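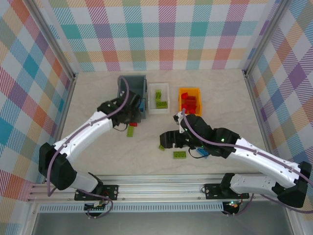 Sorting day at Tridley

Beat Strebel has wanted a machine to put away his kids' bricks for as long as he has had kids. The two arms on the back bench of the Tridley shared workshop are his most expensive attempt so far, and he would like it known that a broom costs a good deal less.

The job sounds easy enough. Blue bricks go in the blue-gray bin, red ones in the orange bin, lime green in the white tray. The arms ride on one aluminum rail, which Beat cut to length twice, the first time to the wrong length. The plaid walls went up in August after a member's bright yellow raincoat kept confusing the color software. Members have asked whether the plaid comes in a tablecloth.

Progress is measured in evenings. On the last one he logged 47 tries and 36 bricks in the correct place, and he calls that a triumph. The other 11 he calls "data."

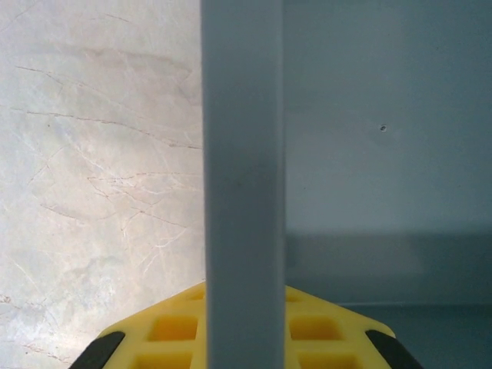

Photo: Tridley Workshop / wrist camera

The wrist view has made him humble. From down there the world is a pair of black finger pads, a lot of yellow plastic and a big gray bar straight up the middle, with some marbled tabletop to the left if you're lucky. Any software asked to find a brick past all that has our sympathy. Beat is now rewriting the part that picks which camera to believe, and has stopped taking suggestions on it, especially from the woodworking side.

He could use spare purple cable, a patient person who knows motor tuning, and any bricks in colors he already has a bin for. Please don't bring brown. Someone brought brown last time and it set him back a week.

The arms are on most evenings until the laser cutter people want the outlet. Leave a note in box 70 by the door if you'd like to help, and keep your sleeves behind the rail.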